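Cluldale Board Approves Funds for Second Robotic Repair Cell

July 2025

The Cluldale Equipment Renewal Board has approved the purchase of a second robotic cell for its server refurbishing center in Prinham. The order, placed with Varkine, covers one arm, two grippers and a service agreement. Delivery is expected in October.

The center handled 1730 servers in the last budget year. Of these, 868 needed processor work, a step still done mostly by hand. Under the approved plan, 60 percent of the cost will be paid from the equipment reserve and the remaining 40 percent from next year's operating budget.

"We asked for one cell and a proper parts budget," said Marisa Zuccaro, head of planning at the center. "Spare fingers wear out faster than arms do, and the first budget left them out."
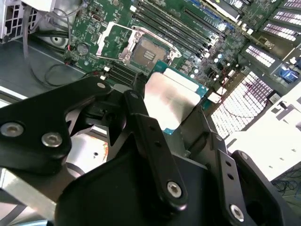 Processor handling took up most of the planning team's report to the board. The gripper must bring a CPU over its open socket with the pin field exposed, between banks of memory slots and close to thin wires, and the report asks for narrow fingers and a wrist camera on both units — items that were optional in the first contract.

A separate request for a Tai parts feeder was deferred. The board will review it together with the center's floor plan after the new cell has been installed.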